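Kitchens that don't exist yet

Tristport, ten past nine, July. Rain on the loading dock and a line already at the coffee urn. The Wunska open day starts late because the projector wants an update, so Zdenka Softić talks without it.

She runs the simulation group. Fast talker, sleeves up, no notes. Her pitch to the visitors is short: before an arm gets near a real kitchen it spends its time in made-up ones. Different walls, different light, different clutter. The group has 800 rooms on file. Some are handsome. Some look like a motel bathroom from a bad dream.

"Ugly is fine," she says. "Ugly is useful, people live in ugly."

Front row, a man from a cabinet company in Saltow writes that down.

Then the demo. Two screens on a bench, one keyboard, a bowl of mints. Ardalan Nazari drives. He picks a room, hits a key, and the simulated arm wakes up and goes looking for a mug. Finds it. Next room, same job, and this time it noses into a shelf and stalls. Groans from the back. Nazari grins and loads another.

Each run gets 60 seconds. After that the software calls it a failure and moves on, no second chances. They ran 109 of them overnight to have numbers for the visitors, and Softić reads out the result before anyone asks: 60 good ones. She doesnt dress it up. Last summer, she says, they'd have been glad of half that.

The trouble is walls. I had expected cups, or drawers. But a wall with a lot going on in it, tile especially, can pull the arm's attention off the job, and a shadow can read as an edge. So the team swaps surfaces all day long. Paint, tile, panels, back to paint.

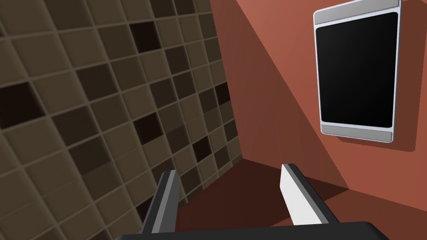 Khosravi, the hardware outfit down the hall, supplies the real arms, and by eleven the crowd has drifted over there for the part with moving metal. Fewer failures, more applause. Also better cookies. I went back to the screens instead and found Nazari eating a mint and re-running the shelf crash, slower, leaning in close to teh monitor.

What's he looking for? The moment it commits, he says. Somewhere before the bump the arm has made up its mind, and he wants to know what it thought it saw.

He plays it again. A kid in a yellow raincoat asks if she can pick the next room. She can. She scrolls for a long while, past all the sensible ones, and picks a purple one.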